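To: Stelamar team list
Subject: Re: Sock task, grip closing too early

> The left arm still closes before the fingers are down on the pile. I get
> one clean pick and then a string of misses. I raised the closing
> threshold and it made things worse. Is this the gripper mapping or the
> camera delay? Also, are we keeping the 3 pair setup for the May demo or
> dropping to 2? I need to know before I record any more.

It is the mapping. I went through the logs last night and the camera delay is the same on both arms, but the left gripper command runs ahead of the arm command. The leader handle on that side was calibrated with the trigger partly pulled, so its zero is off. Please redo the calibration with the trigger fully released and put the threshold back where it was. Do not tune the threshold again until the new file is loaded.

On the task itself: we keep the 3 pair setup. The Kjærgaard Cup rules only say "paired and set aside," so a folded pair counts wherever it lies on the table, provided it is clear of the pile. Start each run with the loose socks tangled, not laid out side by side. Runs that begin with a neat row train quickly and then fail as soon as one sock crosses another.
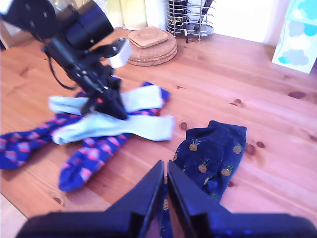
Patterned socks are fine and we should keep using them. The plain pale ones are the weak case. When two of them overlap, the policy tends to treat them as one object and the arm pulls both. I would like more runs that start with the pale socks on top of the pile, and fewer where they are already apart.

Two requests on operator technique. Bring the fingers down until they touch the table, then close. Closing above the fabric gives a grip on one layer only and the sock slides out during the lift. Second, move more slowly near the pile. A good part of the rejected set was rejected for blur in the frames just before contact.

Storage: the Zeltard drive has 1783 episodes on it, including the rejects. The cap on the club account is 2000, so clear the rejects before you upload anything new. Keep the failed grasps that end in a recovery. Those are tagged "retry" and they are not rejects.

The spare finger pads from Sultia are in the top drawer under the bench. The screws are shorter than the old ones, so do not mix them.

I will be in the lab from 4 p.m. and can check the calibration file then. Send me the path once it is saved.

--
Stelamar software lead
To leave this list, send a blank message with "unsubscribe" as the subject.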